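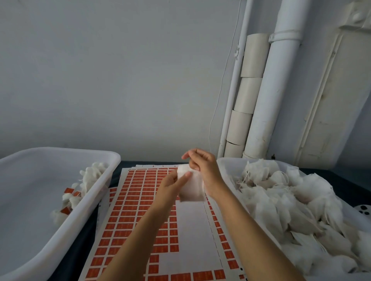
Husell String and Tag Tea Bags, large rectangular

Empty filter bags with string, supplied with printed tag sheets for tagging by hand. For tea blenders, farm shops, cafés and herb growers who pack in small runs and want their own name on the tag.

Sold by Pappas Packing Supplies, Kerside.

What you get

The Husell set comes in two parts. The bags arrive with the string already fixed at the side. The tags arrive as flat sheets, printed with your design, and are torn off and fixed to the string as you go. You can buy the two parts together or separately. Most people order bags and tags together the first time and then top up whichever runs low.

Bags

The bag is a thin white filter material, slightly see-through, so the leaf shows a little when it is full. It is soft and creases easily, and this makes no difference to how it brews. It takes whole leaf, broken leaf, dried flowers and cut herbs. Very fine powders such as matcha or ground spice will come through and we don't recommend it for those.

The bags have no flavour or smell of their own. We store them away from our coffee and spice lines and suggest you do the same. If a carton has been kept next to something strong, air the bags before filling.

Tag sheets

Tags are printed many to a sheet, in rows and columns, on cream card with dashed perforations. The stock colour is orange-red. Dark green and plain cream are made to order and take longer. There is room on each tag for a name and one short line, for example the blend or a brewing time. Small print is small print, so keep it brief if you want people to read it.

Fold once along the perforation before tearing. Work from one column outwards and the sheet will stay flat on the table until it is nearly used up. If you start from several places at once it tends to curl and you end up with loose corners that get torn by mistake.

Setting up to tag by hand

You need a clean, dry table and two tubs with wide tops. Put the untagged bags in one tub and the finished bags in the other, with the sheets between them. Right-handed people generally like the untagged bags on the right. Swap over if that feels awkward.

Pick up a bag by its top edge, find the string and run it out straight before you reach for the tag. Pinch the top edge only, so the bag keeps its shape. Drop finished bags in with the tags pointing the same way where you can. They tangle less and are quicker to box afterwards.

Don't fill the finished tub right to the rim. Strings at the bottom get caught under the weight and pull when you lift a handful out.

Hands should be washed and fully dry. Damp fingers mark the filter material, and they mark the tags worse. Gloves are up to you and your own food hygiene plan - close-fitting ones are easier with string.

How fast is it?

It depends on the person. Marit Fagerlund, who runs our sample bench, does 366 in a morning with a break in the middle. Someone new will do a good deal fewer on the first day. If you need more than a few thousand a week you should be looking at pre-tagged bags, and we stock those too (see the Prolbridge range).

Pack sizes

Bags, trial pack: 90
Bags, full carton: 1182
Tag sheets, stock orange-red, your text: sold in packs of 20 sheets
Tag sheets, other colours: price on request

The odd number in the full carton comes from the way the inner sleeves are packed at the factory. It is the real count and we charge by it.

Ordering printed tags

Send your wording as plain text in an email, or a finished drawing if you have one. We send back a proof of one tag at full size and one whole sheet. Please check the spelling on both. Nothing is printed until you have agreed the proof in writing, and we can't take back printed sheets once they have gone out.

Orders for Christmas stock need to be with us by the end of June if you want a colour other than orange-red. Stock colour can be ordered at any time.

Storage

Keep bags in their sleeve, closed, somewhere cool and dry. Keep tag sheets flat with something on top of them. Sheets stored on end will bow, and the perforations begin to open on the outer ones.

Questions we get asked

Can the tags be stapled? Yes, with a small tagging stapler, and many customers do. We sell the stapler and the staples separately.

Can I have the tag on both sides? Yes, two-sided printing is available on all colours. The proof takes longer.

Are the bags sealed? No. They come open at one end. Close them with a heat sealer on a low setting, and test a few first.

Do you sell the tubs? Yes, white plastic with a rolled rim, under Tubs and Trays.

Can I mix two blends on one sheet? Yes, as long as each blend fills complete columns.

Returns

Unopened bags can be sent back for a refund less carriage. Opened sleeves can't, as they are for food use.

Trade accounts and larger quantities: ask for Gaurav Prajapati at the Kerside counter, or use the enquiry form. The counter closes at 4.30 pm.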